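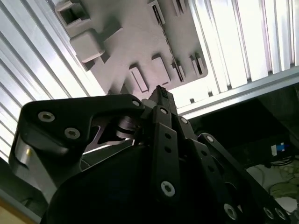 1/ Recruiting thread, as promised to the three people who asked. Gatby have been busy this week and I've had too much coffee, so this goes on a bit.

2/ The big one first. Larasati Mandagi has her first offer! Gatby rang her coach in the morning and she'd put it up on her page by teatime. Middle-distance runner, 800 and 1500, still has a full season of school racing to go. I've been banging on about her since January so please allow me this.

3/ Praswood are in as well, or they're about to be. She's been invited up for a visit and they don't usually pay the train fare for people they're only mildly keen on. No offer yet as I write this.

4/ For anyone new: Gatby offer means full fees plus a room for the first year. Praswood's version is fees only, but you get the indoor track, and if you've ever done reps in sideways sleet you'll know that counts for a lot.

5/ Less cheerful news. Hina Malik's place at Kimaro has gone. She'd said yes to them in the autumn, then the throws coach left and the new one wants to spend the money on sprinters. Two lines in an email, apparently. Pretty shabby if you ask me.

6/ She threw further than anyone else in her age group at the Gotmont meeting, in a crosswind, on a circle that needed sweeping. Somebody is going to get a very good discus thrower late in the day and look very clever.

7/ Could that be Gatby? I'd love it. They've lost 2 throwers this summer and have only replaced one. But I've heard nothing solid, so don't go telling people I said so.

8/ A few of you asked about the Gotmont crowd. The official figure was 1550, which is their best for a schools meeting. It felt like more in the queue for chips. Parking was dreadful again – leave the car at the station and walk, it's all downhill.

9/ Also spotted at Gotmont: coaches from Praswood and Kimaro, sat at opposite ends of the back straight and not speaking. The Praswood one left straight after the girls' 1500, so make of that what you like.

10/ Someone in the replies says Larasati should wait for a bigger name. I don't agree. Gatby's distance group is small, they all train together, and the coach has a habit of getting people through their first winter in one piece. I'd take that over a fancier vest.

11/ On the boys' side it's quiet. Gatby want a hurdler and haven't found one they like. Praswood reckon they're done, although they said that last year and then signed a pole vaulter in the last week of August.

12/ Will add to this when the Praswood visit has happened. If you know anything about Hina, my messages are open – and no, I won't say who told me.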